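Support > Cidar > Planner FAQ

Cidar planner: frequent questions

Which arm gets the hanger?
The planner does not decide this once for the whole task. It makes a new choice every time the state changes. If one gripper already holds cloth, the free arm receives the hanger goal. 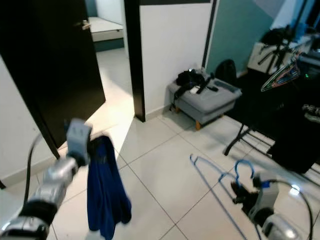
Blue cloth in the left gripper, hangers on the tiles by the right one.

Why does the wrist view lose the hanger?
Thin coloured wire gives poor depth at close distance. Please set min_edge to 36 and keep the colour mask switched on. When several hangers overlap, the tracker can jump from one to its neighbour. Ileana Crăciun is working on this and we hope to release it in September.

Can I use only the wrist camera?
Yes, but sleeves and cuffs will often fill the view, and the head camera is then needed for the grasp pose.

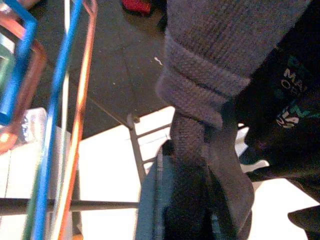
How fast is the control loop?
The arms run at 200 Hz and the planner at 30 Hz. Do not raise the second value on the Pai controller, it will drop messages.

Where do I report an error?
Write to Emlyn Wynne and attach the log file.

Contact: Cidar support desk, Bravbridge | © Bravbridge | Back to top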